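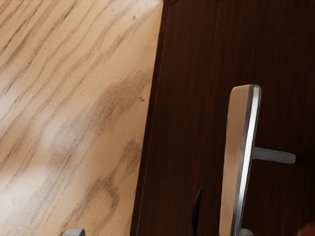
Breaker trips when two kitchen appliances run together

Asked by Reet Lapiņa in Home & Repair

We moved into a rental on Pilkington in January. The kitchen has one wall of outlets and they all seem to be on the same breaker. If I run the toaster oven and the electric kettle together, the breaker goes. It resets fine. Either one alone is OK. The landlord says it has always been like that and to use one thing at a time. Is that normal, or should I push for a repair? The panel label just says "kitchen" and the breaker is a 15 amp. Building is from the 1950s I think.

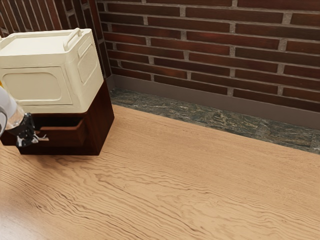 Countertop appliance on a dark wood cabinet

2 answers

Mark Anthony Marquez
The breaker is doing its job. A 15 amp circuit at 120 volts gives you 1,800 watts total. Most kettles draw 1,500 by themselves and a toaster oven is in the same range, so you are well over. Look for the watts on the plate on the back or bottom of each one and add them up.

Newer kitchens in the US have at least two 20 amp circuits for the counter. Older buildings usually don't have to be brought up to that unless the kitchen gets redone, so your landlord may be within the rules. Ask the city housing office.

Do not let anyone swap in a 20 amp breaker to stop the tripping. If the wire in the wall is 14 gauge it can overheat. Also don't run an extension cord from another room as a permanent fix. I did that in my old place in Willmont and the plug end turned brown.

If it ever trips with only one thing running, or an outlet feels warm, stop using it and get an electrician.
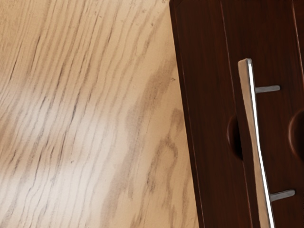
Page last changed: May 24, 2025

lindia654
Same thing at my house. I boil water on the stove now. You could check if the fridge is on that breaker too, mine was. Turn it off and see what stops working.

Reply from Reet Lapiņa
Fridge is on it. Kettle says 1500W. Will call the city Monday.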